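Self-managing vs. property manager, first duplex
Landlord Talk > New Owners

Started by duplex_dan_holham
2022-11-02

I close on a duplex in Holham next month. Both sides are rented, one lease runs through the summer and the other is month to month. My agent keeps telling me to hire a manager from day one. The quote I got from Prurngate is 7 percent of collected rent plus a $300 fee every time they place a tenant. I live 25 minutes away and work regular hours.

I was planning to do it myself for the first year and see how it goes. Anyone here do that with a full time job? What did you wish you had set up before closing?

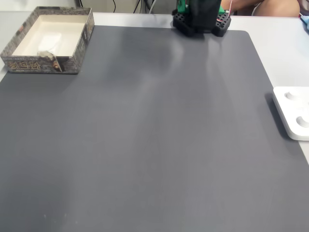 The other thing is deposits. The seller says he will "settle up" the deposits with me after closing. My agent says that is normal. It doesn't sound normal to me.

marlowe_rents
Answering the last part first. Do not settle up after closing. Deposits should be a credit to you on the closing statement, along with the prorated rent for whatever part of the month is left. Get it in writing before you sign anything. Same with the move-in inspection sheets if he has any.

As for managing it, 25 minutes is fine. I did four units at twice that distance.

Shobha Fernandes
I'll go the other way. I self-managed my first place for a year and a half and I would not do it again. The work is not hard, but it comes at bad times. Water heater, lockout, neighbor complaint, always while I was in a meeting. 7 percent is a fair number where I am. I pay more than that.

Ask them what they charge on top, though. Mine adds a markup to every repair invoice and I didn't catch it until tax time.

duplex_dan_holham
Thanks both. I asked about markups and the answer was "it depends on the vendor." So I take that as a yes.

marlowe_rents
That's a yes. Ask for the management agreement and read the repairs section and the termination section. A lot of them want 60 days notice plus a fee to leave.

gravelpit
Shobha, one bad year doesn't mean it's the wrong call for him. A duplex is two tenants. If he can't handle two tenants he shouldn't own rentals. Paying somebody else from the start means he never learns what things cost.

Shobha Fernandes
I didn't say he couldn't handle it. He asked what people's experience was and I gave mine. I also learned plenty about what things cost after I hired a manager, because I read the statements.

Kiều Khổng
I think it depends on the month to month tenant more than anything. Have you met them? If they pay on time and want to stay, offer them a lease and self-manage. If you are going to have to turn that unit over in December, with the holidays and the cold, that might be worth the $300.

Before closing I would get estoppel certificates signed by both tenants. It's a one page form where they confirm the rent, the deposit, the lease dates and any side deals with the seller. Mine turned up a tenant who was getting $100 off every month for mowing the lawn. It wasn't in the lease anywhere.
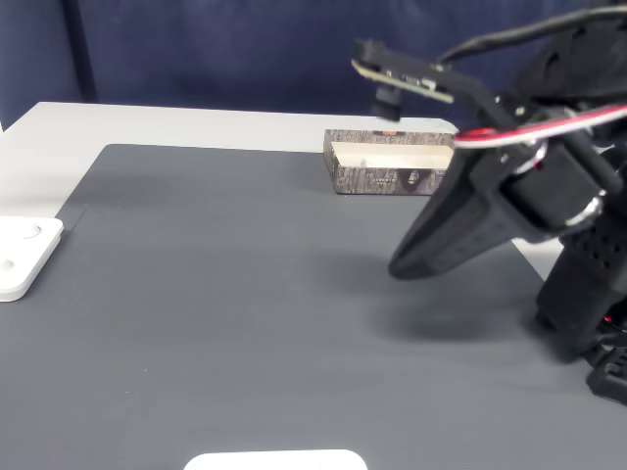

Also line up a plumber and an electrician now, before you need them. Call them, tell them you are buying the place, ask about after-hours rates. They pick up faster for somebody they've talked to.

duplex_dan_holham
I had not heard of an estoppel certificate. Asking my agent tomorrow. I haven't met either tenant, only walked through while they were at work.

How are you all collecting rent? The seller takes checks in person.

Kiều Khổng
Zumeo for me. Tenants set up autopay and it keeps the ledger.

gravelpit
Checks by mail. Never had a problem.

marlowe_rents
Whatever you use, check whether you can block partial payments. In some states taking part of the rent can stop an eviction you already filed. I'd leave it on checks for the first month and switch once they know who you are.

duplex_dan_holham
Update. The agent sent the estoppel forms over and the seller's side agreed to put the deposits on the closing statement. No argument at all, so I don't know why it wasn't offered in the first place.

Leaning toward doing it myself until the summer lease is up. The inspector is Lysenko, if anyone has used them. They go out Friday, and I'm asking the tenants if I can introduce myself while I'm there.

Shobha Fernandes
Haven't used them. Ask for a sewer scope if it isn't included. Good luck with it.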